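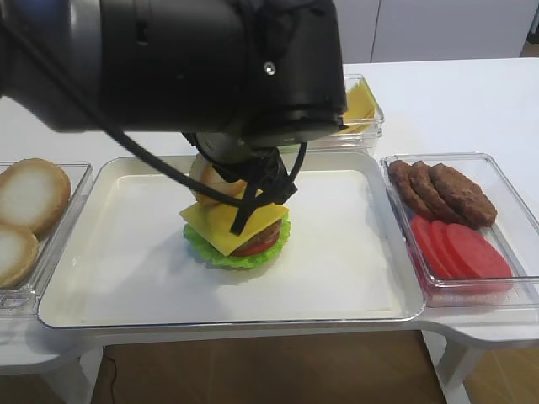

What does Flolell do that our old planning software didn't? It works out each motion while the arm is already moving, so a small change on the table no longer means stopping and starting over.

02/10/2024 – Laller is very happy to announce the release of Flolell, its new planning and perception software for robot arms that handle food, and we'd like to thank everyone who put up with our early builds along the way. The package grew out of long afternoons stacking burgers, a job that sounds simple until you ask a program to set a bun on a slice of cheese! Flolell was tuned on more than 3000 stacking runs and comes with 12 ready-made task templates, which you can edit in plain text.

"We wanted a cook to be able to read the plan and change it," said Oksana Zinchenko, who leads the planning team at Laller.

A license costs $2497 per arm, and owners of our earlier Hakala package can upgrade for $500. For a demo, please write to Volodymyr Bilyk at the Laller press desk.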